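Picking cell, Jukurbridge - 3,000-hour walkaround
My notes go after each line, same as always. Hour meter read 3,088 when I opened the sheet, so yes, I'm 88 hours over. Sorry! The Karabulut order ate two weeks of November and I couldn't get the cell to myself.

1. E-stops, both pendants and the door
OK. The door one is still stiff, and you have to really lean on it. It trips every time, so I'm passing it, but I've put a new button on the Drudanport order.

2. Base bolts, torque marks lined up
OK. Re-painted two marks that had faded.

3. Grease and oil, all joints
OK, no weeping anywhere. Wiped down the wrist anyway (old habit) and the rag came back clean.

4. Brake test
Pass on every axis. Printout is in the binder behind the last one.

5. Air supply and filter bowl
Needs attention. Pressure is fine but the bowl had a finger of water in it. Drained it. Whoever has the morning start, please drain it at 7 before you switch anything on - it takes less time than the boot screen.

6. Gripper, finger tips and screws
OK after work. Swapped the tips for the Fendik ones and ran the open/close routine 4 times. Old set did 1,948 picks, and they'd gone shiny on one side. Tip screws get thread lock, the blue stuff, please don't use the red again or I'll be out here with a heat gun.

7. Cable dress pack
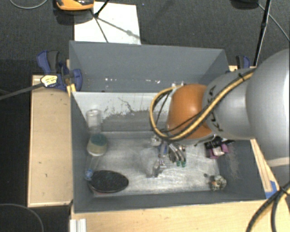
My worry with this item is always the slack at the wrist. Too little and the connectors take the strain, too much and it snags on whatever you're picking from. I like a fat loop, and the yellow and black bundle has one, swinging out to the left of the orange joint cover before it heads back up, with a black tie holding it to the arm. Check that tie by hand, don't just look at it. Jogged the last axis to both ends at slow speed and nothing pulled tight. OK.

8. Bin clamps
OK. Snugged both up a quarter turn. If the bin moves when you shove it with your palm, they're too loose, and then every taught point is off and you'll spend your afternoon blaming the vision.

9. Bin condition
Pass with a comment. Floor is scratched but it's only looks. I'd still like a spare on the shelf before spring.

10. Home position check
OK, lands on the mark. Backup saved to the cell drive, old one kept.

Still open: door button, spare bin, and somebody please find the good torque wrench. Meter reset for the next round.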